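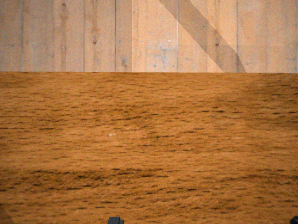 Questions and answers for the packing staff at Brirum

This page is for all people who work in the toy packing hall. We collected the questions from the box near the lockers and from the shift meetings. If your question is missing, please write to Styliani Sarantis in the staff office or speak with your shift lead.

What will the robot arms do?

They will take over one part of the work at the block tables: picking up single letter blocks and placing them in the right position for the set. The other steps stay with people. These are checking the print, folding the boxes, closing them and preparing the pallets. The arms will also not work on the Dromumico sets, where the pieces are too different from each other.

Why do we start in the simulator and not in the hall?

Every new task is first built in the simulator, with a table, a floor, walls and lamps. There we can repeat the same pick many times without stopping a line. The team has finished 319 practice runs with the letter blocks. We change the light and the shadows also, as the sun comes through the windows of our hall in the afternoon and the old camera system had big problems with it. 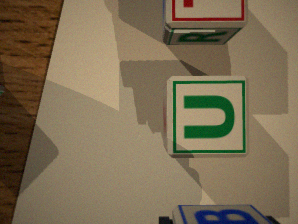

In the simulator: gripper fingertips on both sides of the block with the blue B.

Will somebody lose the job?

No. The agreement covers all 59 people in the packing hall, with permanent and with temporary contracts, and it is valid until the end of next December. Nobody will be asked to leave on account of the arms. Some tasks will change, and a few people will change tables. Your shift lead must speak with you before this happens, not after.

Will my pay change?

Your basic pay stays the same. The bonus for piece work at the block tables will end, and in its place comes a fixed supplement. For most people the supplement is a little higher than the bonus of last year. For very fast packers it can be lower. We know this is not a small thing, and the discussion with the staff representatives about these cases is still open.

Who decides how fast the arms work?

The shift lead decides, together with the person at the table. The speed is set at the start of the shift and it is not changed from the office. You can always make it slower by yourself, with the dial on the Troker panel, and you do not have to give an explanation.

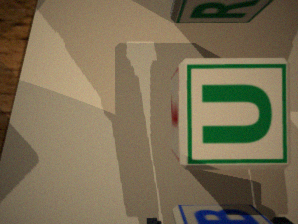
Sebastião Queiroz wrote to us that speed is not his main worry. He has packed by hand for many years and he can talk with his neighbor while he works. With a machine beside him, he thinks, the day will be more quiet and more lonely, and he asks that two people are always placed at the same table. We found this a good point. In the first months, no person will work alone with the arms, also not in the night shift.

What do I do when a block is picked wrong?

Press the yellow button and wait until the arms have stopped. Take the block out, put it in the gray tray and press start again. Please do not reach between the fingers while they move, even when it looks easy. Wrong picks are written down by the system under the table number – your name is not stored with them.

Do I need to learn programming?

No. The course has two parts. In the first part you sit at a screen and watch the arms in the simulator, and you learn to stop them, to slow them down and to start them again. The second part is at the real table with Tharun Sundaram. Both parts are in working time, and the late shift has its own course at 2 p.m. in room 916.

Can I see the simulator before the course?

Yes, you are welcome. It runs on the big screen in the canteen during the breaks, and you can turn the view to see the whole room, with both arms on their table.

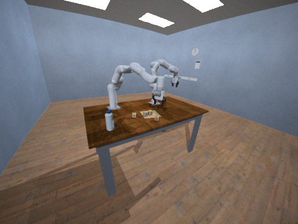

Can I refuse to work with the arms?

During the trial, yes. Tell your shift lead and you will get work at the folding or the pallet stations. What comes after the trial is not decided yet. Arturo Palumbo will present a proposal to all shifts, and this answer will be updated then.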